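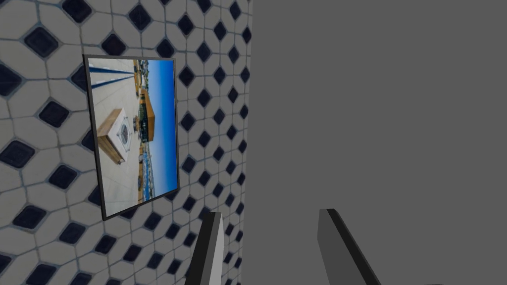
3.2 样本餐厅与数据来源

本节说明样本的选取过程和资料构成。研究对象是 Breltstead 和 Sturcombe 两地在美食周期间推出限定套餐的独立餐厅。两地的美食周由同一家活动公司 Oei 承办,报名规则、宣传册版式和线上订座入口一致,活动时间相隔三周,Breltstead 在前。连锁品牌的门店也可报名,但其菜单和定价多由总部决定,与本文讨论的问题关系不大,因此未纳入样本。

最初的名单共有70家餐厅,来自主办方的参与商户目录。我们按三项条件筛选:活动开始前已连续营业满一年;平日菜单有公开的纸质或电子版本;负责人同意接受一次访谈,并提供活动前后各四周的订座记录。满足全部条件的有35家,其中意大利菜和以意大利菜为主的餐厅11家,其余为本地菜、海鲜、印度菜以及供应热食的咖啡馆。未入选的餐厅多数因订座记录不全,少数在活动期间更换了主厨或暂停营业。

图3 瓷砖墙面。

3.3 限定套餐的界定

“限定套餐”在业内没有统一用法。有的餐厅把平日的午市套餐换一个名称,价格不变;有的请外地厨师驻店,整份菜单重新设计,只供应几个晚上。本文采用较窄的定义:套餐须含三道以上菜品,以固定价格出售,且至少有两道菜不在该店平日菜单上。按此定义,样本中有一家 Sturcombe 的餐厅在活动期间同时推出两种套餐,我们将其分别编码,但在餐厅层面的统计中仍按一家处理。

配酒是编码时较难处理的部分。部分餐厅把配酒写入套餐价格,部分作为加价选项,还有几家在菜单上注明“含一杯起泡酒”,实际可换成无酒精饮料。为便于比较,我们统一以不含酒水的价格为准;套餐价已含酒水的,按该店酒单上同款单杯价格扣除。这一做法可能略微低估含酒套餐的菜品价格,因为餐厅在定价时通常不会按单杯零售价计入成本。

3.4 订座记录与菜单编码

订座记录共3,027条,剔除了重复预订和员工内部用餐。每条记录包括用餐日期、时段、人数、预订渠道以及是否到店。两家餐厅使用手写订座本,由研究者逐页录入,字迹无法辨认的条目留空,未做推测。取消的预订予以保留,取消时间距用餐不足一天的单独标记,以便与第4节的失约率分析对应。

菜单由两名编码员独立处理,内容包括菜品数量、主料、是否提及产地、是否提及厨师姓名,以及菜名所用语言。菜名语言一项的分歧最多。例如,一道菜以意大利文命名,下附英文说明,一名编码员归为“双语”,另一名归为“意大利文”。经讨论,凡附有完整译文的均归为双语,仅附配料清单的仍按原文语言计。修改规则后,两人对全部菜单重新编码,剩余分歧由第一作者裁定。

产地信息只看菜单文字,不核对进货单据。菜单写有“本地”而未注明农场或渔港名称的,记为笼统产地;写明具体名称的,记为具体产地。干酪和腌肉常以受保护的产区名称作为品名,这类情况单列一项,不与前两类合并,否则意大利菜餐厅的产地提及率会明显偏高。

3.5 访谈

访谈在活动结束后进行,地点多在受访餐厅,时段选在午市与晚市之间,每次约一小时。提纲分为四部分:为何报名,套餐如何定价,后厨和前厅的人手如何安排,活动结束后哪些菜品留在了平日菜单上。受访者一般是店主或主厨,两者不是同一人时,尽量请两人都在场。

关于报名原因,多数受访者首先谈到淡季客流。在 Breltstead 经营一家小型意大利餐馆的 Lorcan Flanagan 表示,他参加活动是希望平日晚上也能坐满,“周末不需要帮忙,周初那几天需要”。他的套餐为四道菜,定价低于平日单点合计,前菜和甜点可提前备好,主菜只有一种选择,素食者另做一份烤茄子。他认为减少选择对后厨影响最大,出菜时间比平日稳定,晚到的客人也较容易安排。

Madhu Goel 的餐厅位于 Sturcombe 码头附近,供应印度西海岸菜式。她没有降低价格,而是把套餐当作试菜的机会,其中一道咖喱贻贝后来进入平日菜单。她提到的困难主要在前厅:很多客人第一次来店,对菜品提问较多,翻台时间因此拉长。她在活动的第三个晚上调整了订座间隔,由每十五分钟一批改为每半小时一批,晚间总客数随之减少,投诉也减少了。

两位受访者都提到与供应商的沟通。Flanagan 使用的面粉和番茄罐头由进货商 Metholm 统一配送,活动前需提前两周下单;Goel 则每天清晨向码头的鱼贩取货,品种随当日渔获变化,菜单上只写“今日鲜鱼”。这一差别影响了两店菜单在产地一项上的编码结果,第5节将再作讨论。

3.6 局限

样本集中于两座规模相近的沿海城镇,结论未必适用于大城市。订座记录不包含未预订直接到店的客人,咖啡馆受此影响较大。访谈为事后回忆,受访者对人手安排和食材损耗的说法未能与考勤表或库存表逐一核对。此外,愿意提供订座记录的餐厅可能本身管理较为规范,对活动效果的评价也可能因此偏向正面。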